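Write the Rule Before You Write the Score

I have worked for nine years in the testing of household robots, first in Naltden and now in Flornport, and in this time I have signed my name under many reports. Lately I read some of the old ones again. I was looking for a simple thing: what exactly did we mean when we wrote that a garment was "folded"? In most of the reports I could not find it.

This is my complaint, and I include myself in it. Our field has become quite good at publishing numbers. We say that a machine completed 78 percent of its laundry trials, and the reader nods. But a percentage is only as good as the rule that decided each trial, and the rule is often one line long, or it is kept in the head of the person who was holding the clipboard that day.

Let me give a case. When I joined Halvorsen, a small test house, we received a protocol from a customer who wanted to run 3,000 trials. The protocol had 112 pages. Most of them concerned the electrical supply, the emergency stop, the training of the staff and the storage of data. All this was necessary and well written. The clothing had half a page. It said that the robot shall pick a garment from a pile and fold it "neatly." Two of my colleagues scored the same videos separately for one afternoon in May, and they disagreed so often that we had to stop and call the customer.
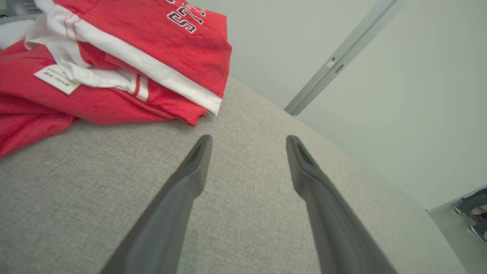 The word I would like to see defined first, before "folded," is "garment," together with the word "pile." Many protocols still use a square towel in one plain color, placed alone on a flat table, and then speak in the summary about laundry. People do not own only towels. A red sports jersey with a wide white band, lying on top of a softer red piece on gray upholstery, is a much more honest test item. Where does one red thing stop and the other begin? A person lifts a corner and knows. A machine that looks down between its two open fingers has to decide it from an edge, a stripe or a care label showing between the folds, and the protocol has to say what happens when it decides wrongly. If the gripper takes both pieces together, is this a failed pick, or is it one good pick with a fault? I have seen it scored in both ways within one report.

The surface deserves a sentence also. A cushion gives way when it is pressed, and woven fabric holds on to other fabric. On a hard table a fingertip can slide under a hem. On a sofa it may push the hem in front of it, or press into the seat and pull the cover. I do not say that one surface is right and the other wrong. I say only that a result from a table should not travel to a sofa without a note attached.

The usual answer to people like me is that strict rules slow down the work. A developer at a conference told me that if she had to describe every pile, she would still be describing piles when her competitors were selling machines. I understand this worry, and it is partly correct. A rule book that tries to foresee every sock will never be finished, and nobody will read it. In the early months of a project I would even say that loose scoring is healthy. You are learning what the problem is, and you should be free to change your mind in the evening about what you believed in the morning.

But there is a moment when the number leaves the laboratory. It goes to a buyer, or to a hospital that wants help in its linen room, or to an insurance office. From this moment the freedom must stop. The buyer cannot see the pile. She sees only the percentage.

What I ask for is modest. The Dristell checklist, which we use in our own house now, takes 2 pages. It asks for a photograph of the start position in each group of trials. It asks for a list of the items with their material, copied from the label where the label can be read. It asks what the items were lying on. It asks for a written definition of success with at least one photograph of a result that just passes and one of a result that just fails. This last point caused the longest discussions among us, and I think it is the most useful line of all. People can agree on the word "neat" for years, until you put two photographs before them.

I would add one more rule, which is not yet in the checklist. The person who writes the definition should do it before seeing any results, and should sign it. If the definition changes later, the old version stays in the report with the date of the change. We do the same when a measuring instrument is adjusted, and I do not see why a word should be treated with less care than a scale.

My old reports stay as they are, of course. I have started to write to the customers who still quote them, and to ask whether they have kept the videos.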